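How I Keep Stats for a College Soccer Game by Myself (and File Before the Parking Lot Empties)

By Raelene Merrick

I've been covering women's soccer at Clendton for long enough that I've made every mistake in this post at least once. When I started, I kept stats on the back of a game program with a pen that died in the rain, and my first recap credited a corner kick goal to the wrong center back. Her mom emailed me before I got home.

So if you've just been handed the soccer beat at your student paper, or your athletic department has one person doing everything and that person is you, grab a coffee. My way is not the official way. It's the way that works when you're alone in a press box with one outlet.

What you need

A clipboard, two pens and a pencil, a watch or phone with a stopwatch, both rosters printed out, and a stack of blank sheets. I know, I know, paper! I've tried doing it straight into a laptop and I lose the ball every time I look down to find the right cell. With paper I can write without looking. My handwriting is terrible and I can still read it afterward, mostly.

Before kickoff

Get there 45 minutes early. Go find the other team's person and ask two things: are there any number changes, and how do you say the names. Last fall Pesthorpe showed up with a backup goalkeeper wearing a number that wasn't on any roster I had, and I only knew because I'd asked. Write the pronunciations right on the roster in whatever goofy spelling makes sense to you.

Then copy both starting lineups onto your sheet by number, not alphabetically. You will be seeing numbers all night. Goalkeepers go at the top with a box around them.

Also write down the boring stuff now, while you have time: temperature, wind, which way each team is attacking in the first half, who the officials are. I used to skip the wind and then I'd be sitting there later trying to remember if it mattered.

Setting up the sheet

I draw one line down the middle of the page. Home on the left, visitors on the right, and the minute goes in the center. Every event gets one row. That's it, that's the system.

My codes:

S = shot, anything off target or blocked
SG = shot on goal
SV = save, with the keeper's number
C = corner
F = foul
O = offside
Y and R = cards
G = goal, and I circle it about four times because I get excited

So a row might read "23 SG 9 SV 1," meaning that in the 23rd minute number 9 put one on frame and number 1 stopped it. You can change the letters however you like, just don't change them halfway through a season. (I did. Do not ask me what "X" meant in October, I have no idea.)

One thing that trips people up is the minute. In soccer a goal scored 22 minutes and 10 seconds in goes down as the 23rd minute. College games usually have a clock on the scoreboard and it often runs backward, so I keep my own stopwatch counting up and start it on the whistle. If the two disagree, go with the official clock and make a note.

During the game

Keep your eyes up. Write after the play dies. If there's a scramble in the box and four people kick it, put down what you're sure of and a question mark for the rest, then ask at the half.

For goals, write a real sentence. Leave yourself three or four lines and get down where the ball came from, who touched it last before the scorer, which foot or head, and which corner it went into. Do this right away, before the restart if you can. You think you'll remember and then there's another goal two minutes later and they melt together in your head.

I also put a star next to any play that felt like it turned things. It might be a clearance off the line, or a sub who changed the pace. Those stars end up being half my recap.

At halftime

Add everything up. Shots, shots on goal, corners, fouls, saves. Then check yourself with this little test: one team's shots on goal should equal the other keeper's saves plus the goals allowed, as long as no defender made a save on the line and nobody scored on themselves. If it's off by one, go hunting now while it's only 45 minutes of notes.

This is when I write my first two paragraphs too, even though they'll probably be wrong by the end. Having something on the screen calms me down.

Writing it up

Put the score and both team names in the first sentence or the second. Then how it happened, then who did it, then what it means for the standings. When Clendton beat Kvaran 2-1 in our opener, I spent a whole paragraph on the sunset and my editor cut it in about a second. She was right, but it was a really nice sunset!

If you have attendance, use it. We had 1,340 for the Brandari game, easily the biggest crowd I've worked, and that number belonged up high. On a cold night with 139 people in the bleachers, it can go at the bottom.

Get one quote from a coach and one from a player. Ask about a specific play ("what did you see on the second goal?") and you'll get a much better answer than if you ask how they feel about the win.

Last, read every number out loud against your sheet before you send. Every single one. Then do the names.

Keep the sheets, by the way. Mine go in a binder by season, and in December when somebody wants to know who took the most corners, I can look it up while they're still on the phone.

Questions, or a better code than mine? Leave them in the comments, I read them all.

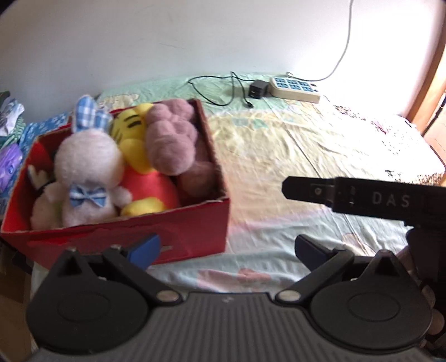
Hand-held gripper with blue fingertip pads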